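Meet the robot that looks inside computers

At Wolinton there is a robot arm with a very fiddly job. It practises putting parts into desktop computers! Its gripper has two black fingers, and just above them sits a camera in a black case. The camera is how the robot finds things.

Who gets it ready?

Rahel Grabner does, every morning. Setting up takes her 20 minutes.

First she wipes the camera lens with a soft cloth (one greasy thumbprint and the robot sees fog). Next she checks that the fingers close evenly. Then she lays a computer on its side on the metal table, with the side panel off, so the arm can reach in from the top.

Beside the computer goes a grey plastic plate with slots and raised blocks. It works a bit like an egg box: every part has its own place, so the robot knows where to look. Memory modules are long, thin and green, and they lie in the slots.

Last of all comes a slow practice run. Rahel keeps one hand near the stop button and watches the fingertips the whole time. They have to pinch a circuit board firmly enough to hold it, but so gently that it doesn't bend!

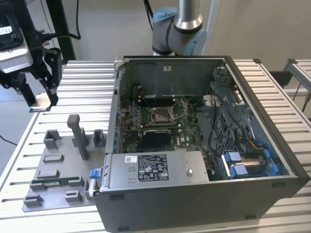 What happens when something wears out?

Fingertips wear smooth, just like the soles of your trainers. Rahel swaps them after 700 grips and keeps 5 spare pairs in a drawer.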